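Progress report to the Doherty Fund, second period
Sterkamden Community Archive, oral history and newspaper project

Hi Ciarán,

You asked for something a bit less stiff than last time, so I'm just going to write this the way I'd tell it to you over coffee. The spreadsheet with the spending is attached separately and it matches what we talked about on the phone.

First the good part. We now have 706 recordings copied from cassette and cleaned up enough to listen to without wincing. When I wrote to you in the spring I was worried we'd stall, because the tapes from the cannery years were stored in a basement and some of them smell like it. Most played fine. The ones that didn't are set aside in a box marked "later," and I'd like to talk to you about that box, but it can wait until we meet.

The interviews themselves are wonderful and I keep getting pulled into them when I should be typing up labels. There's a woman who worked the ferry ticket window for most of her life and could tell you who was courting whom by which boat they took. There's a long fight between two brothers about where the old dance hall stood (they were interviewed separately, years apart, and each one brings up the other without being asked). I've added a note to both records pointing to the 1950s street map, which sides with the younger brother.

The newspapers are slower. We have over 4,000 pages of the Plisau Courier scanned, and the text search works nicely on anything printed after the paper changed its type. Before that it's a mess. The letters run together, the ads are set sideways, and the software reads "Mrs." as "Mm" nearly every time. I've been fixing the front pages by hand and leaving the rest for now. If you search for a family name in the early years and get nothing, please don't assume they weren't in the paper!
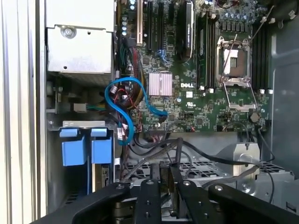 The school visits started in August, earlier than I'd planned, and that ate into scanning time. I'm not sorry. Two classes came through and each kid got to pick a recording and write a page about it. One boy picked a man describing how to mend nets and then wanted to know if we had any nets. We don't, but the harbor office lent us one, and it's now hanging in the reading room, where it catches everybody's coat buttons.

Now the parts that haven't gone so well. The catalog is behind. I promised you every recording would have a summary, a list of names and a place, and right now about half have all three. The summaries are the sticking point. A good one means listening to the whole tape, and I can't do more than four in a day before I stop hearing what people are saying. I tried having a summary written from just the first ten minutes, and those were no good at all. People spend the first ten minutes talking about the weather and whether the machine is on.

I also misjudged the permissions. The older interviews have a signed form, but the form says "for use in the library," and it was written long before anyone thought of putting sound on a website. So I've been writing to families. Most say yes right away and a lot of them send photographs, which is lovely and also means more to catalog. A handful have said no, and a few have asked to hear the tape first. One family wants a single story taken out, and having heard it I understand why. Those recordings will stay available in the reading room only.

We moved the catalog over to Listari at the start of this period. It took longer than it should have, mostly my fault for having used three different ways of writing dates. It's much better now. You can look up a street and get the recordings and the newspaper pages side by side, and I've caught myself using it for fun on my lunch break.

Money: we're under on travel and over on supplies. Archive boxes went up in price and I bought the good ones anyway. I'd like to move 2,000 from travel to supplies if that's all right with you. I don't need it to go anywhere else. The computer line is small and I'd like to keep it small.
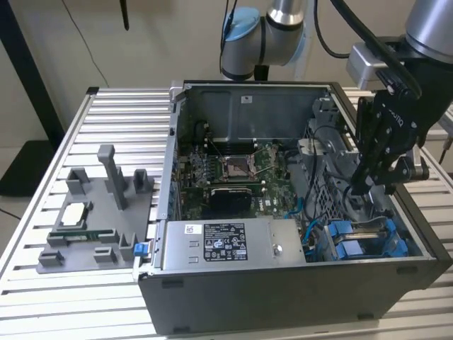
Dell desktop with the side panel off and the CPU socket empty.

For the next period, my plan is to finish the summaries for the cannery and ferry tapes before touching anything else, and to get the permission letters down to the last stubborn few (addresses I can't find, mainly). The Courier scanning will carry on in the mornings, when the light in that room is decent and the phone is quiet. I'd also like to hold a listening evening in the winter, nothing fancy, just chairs and soup and six or seven short clips. People keep asking when they can hear their grandparents.

One question for you before I sign off. The agreement says the final collection should be "open to the public," and I've been reading that as including the reading-room-only tapes, given that anyone can walk in and ask for them. Is that how the fund sees it too? If not I'd rather know now, while there's still time to write to those families again — it'd be a gentler letter if I'm not rushing it.

I'm at my desk most days until four, and the kettle works. Come by and hear the brothers.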